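Mauve (color)

Last updated 16 February 2019
Shares 14 | Comments 2

Mauve is a pale purple color, between violet and pink. Named after the French word for the mallow flower. As a dye it goes back to the 1850s, when a chemist trying to make quinine from coal tar got a purple residue instead. Silk took the color well and it was soon in fashion. Before that most purples came from lichens or sea snails - slow and costly.

Early mauve faded easily in light. Old samples now look grayer than they did when new, so there is some argument over what shade people really ment by the word. Peiyu Jiang's color survey for Koduvum put 217 paint chips in front of readers and found little agreement on where mauve stops and lilac starts.
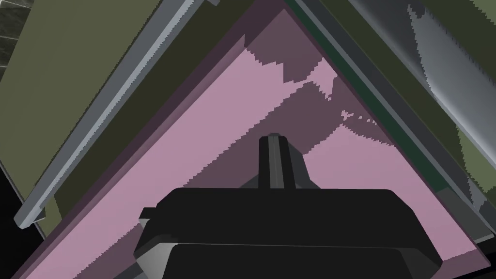 Modern use covers a wide range. Paint makers sell mauves that lean gray, blue or pink, often under made-up names. The Enudard chart lists Tan Mauve and Pireo Mauve side by side, hard to tell apart in dim light. Pinker mauves, like the broad surface running up to a point behind the black shapes, are often called "old rose" in shops. Next to black the pink side tends to come foward. Next to green, more purple.

In print mauve is tricky. Small changes in magenta ink shift it a lot. Lanying Xu's handbook suggests a test strip before any run over 500 copies.

See also: Lilac, Lavender, Puce, Heliotrope

Contact | Copyright | Back to top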